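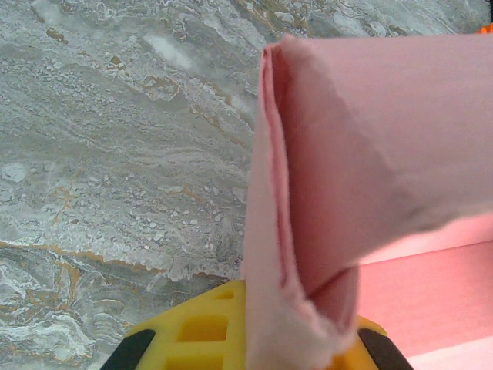
## 布製品ハンドリングキット「Lurna」の評価結果と貸出開始のご案内

当センターでは、本年6月より、Jiludico社の布製品ハンドリングキット「Lurna」の評価を進めてまいりました。このたび評価が一区切りとなりましたので、会員事業所の皆様に結果の概要をご報告するとともに、機器貸出の受付についてご案内いたします。

布は、産業用ロボットにとって扱いの難しい対象の一つとされてきました。箱や容器と異なり、つかんだ瞬間に形が変わり、同じ品目であっても置かれ方によって外形がまったく異なります。会員事業所からも、タオルや小物布の供給、仕分け、畳みの前工程について、自動化の可否を問うご相談を継続していただいております。今回の評価は、こうしたご相談への回答に必要な材料を得ることを目的として実施いたしました。

### キットの構成

Lurnaは、小型の協働ロボットに取り付けて使用する後付け型のキットです。主な構成品は次のとおりです。

- 二指グリッパー本体(黄色の樹脂成形品、指先に黒色のパッドを装着)
- 手首部に取り付ける小型カメラ
- 制御用ユニットおよび接続ケーブル
- 動作設定ソフトウェア「Kouris」
- 交換用指先パッド一式

グリッパーの筐体には格子状に開口が設けられています。冒頭の写真は手首部のカメラによるもので、左右の黒いパッドの間に淡いピンク色の布が垂れ、その折り目の縁と、輪のように曲がった内側の陰が写っています。布を扱う作業では、縁と折り目の判別が次の動作の選択に直結します。評価にあたっても、把持位置の良否を確認する際には、この手首カメラの映像を主な判断材料といたしました。

ロボットアーム本体はキットに含まれません。取り付けには機種ごとの変換プレートが必要となりますので、導入を検討される場合は、お手持ちの機種の型番を事前にお知らせください。

### 評価の方法

評価には、会員事業所からご提供いただいた布製品と、当センターが用意した試料を合わせた42種類を用いました。フェイスタオル、ハンドタオル、ふきん、枕カバー、薄手の裏地、起毛地の端布などが含まれます。厚手の毛布および水を含んだ製品は、製造元の推奨範囲外であるため対象から除外いたしました。

作業の内容は、台上に置かれた布を一枚つかみ、持ち上げて隣の区画へ移すという単純なものです。置き方については、平置き、二つ折り、無造作に丸めた状態の三条件を設けました。台の天板には、無地の白色板、木目調の板、石目調の板を使い分けました。背景に模様がある場合、カメラによる布の輪郭の認識に影響が生じるおそれがあるためです。

判定は次の基準によりました。最初の把持動作で布を一枚だけつかみ、指定区画まで落とさずに移せた場合を「一回目で成功」とし、つかみ直しを要した場合、二枚以上を同時に持ち上げた場合、移送中に落下した場合は、いずれもこれに含めておりません。判定は担当職員が記録映像に基づいて行い、ソフトウェアが出力する成否の表示とは別に集計いたしました。

### 評価の結果

全1,172回の試行のうち、一回目で成功と判定したものは964回でした。割合にして八割をやや上回る結果です。残りの試行の多くはつかみ直しによって作業を継続できましたが、職員が手を添えて復旧させた事例もありました。

置き方の条件別に見ると、二つ折りの試料が最も安定しておりました。折り目の部分に厚みがあり、指先を差し入れる位置が定まりやすかったものと考えられます。平置きでは、天板に密着した薄手の布の縁を拾えず、パッドが布の上を滑る事例が目立ちました。丸めた状態では把持そのものは容易でしたが、持ち上げた後の垂れ方が一定せず、区画の縁に布の端が触れて位置がずれることがありました。

素材別では、タオル地と起毛地の成績が良好でした。表面にある程度の摩擦があることが有利に働いたと見ております。一方、光沢のある裏地では滑りによる落下が多く、標準パッドのまま使用することは推奨できません。別売の高摩擦パッドも短期間試用し、落下の減少を確認しておりますが、試行の回数が少ないため、今回の集計からは除いております。

天板の模様の影響は、当初の想定より小さいものでした。ただし、布と天板の色の濃さが近い組み合わせでは、縁の検出に時間を要する傾向が認められました。照明が片側に偏っている場合にも同様の傾向があり、布の内側にできる濃い陰を縁と誤って判定した事例が記録されています。ご利用の際は、作業台の上方に拡散性の照明を設置されることをお勧めいたします。

### 設定ソフトウェア「Kouris」について

動作の設定は、付属のソフトウェアKourisの画面上で行います。把持の高さ、指の開き幅、閉じる強さ、持ち上げ後の待ち時間を品目ごとに登録し、呼び出して使用する方式です。ロボットの操作経験がある職員であれば、初回の登録までに半日を要しませんでした。未経験の職員の場合は、安全に関する説明を含めて一日の研修が必要と判断しております。

登録画面は日本語に対応しておりますが、警告表示の一部に英語のままの箇所が残っています。また、品目の名称に使用できる文字数が短く、似通った名称が一覧に並ぶと取り違えのおそれがあります。この二点につきましては製造元に改善を申し入れ、次回の更新で対応する旨の回答を得ております。

映像記録の保存先は、初期設定では制御用ユニットの内部となっています。容量に達すると古い記録から順に上書きされますので、不具合の原因を後日調べる必要がある事業所では、外部の記憶装置への保存に切り替えてご使用ください。切り替えの手順は貸出時にお渡しする手引きに記載しております。

### 保守および消耗品

指先パッドは消耗品です。製造元は月に一度の点検を推奨していますが、評価期間中、糸くずの多いタオル地を連続して扱った週には、より短い間隔での清掃が必要でした。パッド表面に糸くずが付着したまま運転を続けると、二枚同時の持ち上げが増える傾向が見られます。清掃には乾いたブラシを用い、溶剤は使用しないでください。

筐体の開口部にも繊維が入り込みます。内部の機構に達した例は確認しておりませんが、始業時の目視点検項目に加えていただくことが望ましいと考えます。

修理および定期点検は、保守サービス「Meva」を通じて受け付けられています。契約には、交換部品の送付のみを含むものと、技術員の訪問を含むものがあり、後者は地域により対応までの日数が異なります。当センターの評価中には、カメラ接続ケーブルの接触不良が一件発生し、交換品の送付を受けて復旧いたしました。

### 導入に適する作業、適さない作業

今回の結果から、Lurnaは、品目がある程度限られ、一枚ごとの速さより連続して動くことが重視される工程に向くと判断いたしました。小型タオルの検品台への供給、ふきん類の仕分けなどが該当します。処理量の目安としては、一日に最大1,000枚程度の工程を想定してご検討ください。それを上回る工程では、待ち時間の設定を含めた個別の検討が必要となります。

衣類のように袖や留め具のある製品、畳みの仕上げ、寸法精度を求める縫製前の位置決めについては、今回の評価の対象としておらず、適否を申し上げることができません。これらの作業をお考えの事業所は、貸出の申込みに先立ち、技術相談をご利用ください。

### 貸出の受付について

評価に使用したキット一式を、会員事業所に貸し出します。受付は11月12日(水)に開始し、申込みの順に日程を調整いたします。

- 対象:当センターの会員事業所
- 期間:一回につき二週間以内(延長は次の予約がない場合に限ります)
- 費用:機器使用料は無料。往復の運送費および使用した消耗品の実費は事業所のご負担となります
- 条件:設置場所の安全確認票をご提出いただくこと、操作担当者が事前研修を受講されていること

対応するロボットアームをお持ちでない場合は、当センターの試験室でのご利用も可能です。試験を希望される布製品をお持ち込みください。汚れのない乾いた状態のものに限らせていただきます。品目が複数ある場合は、品名、おおよその寸法および素材を一覧にしてお申込書に添付していただきますと、当日の準備が円滑に進みます。

貸出期間中に得られた試行の記録につきましては、事業所名および品目が特定されない形での集計にご協力をお願いしております。ご提供は任意であり、貸出の可否には影響いたしません。

申込書、安全確認票および評価報告書の全文は、技術支援課の窓口で配布しております。事前研修の日程も同課にお問い合わせください。

(技術支援課)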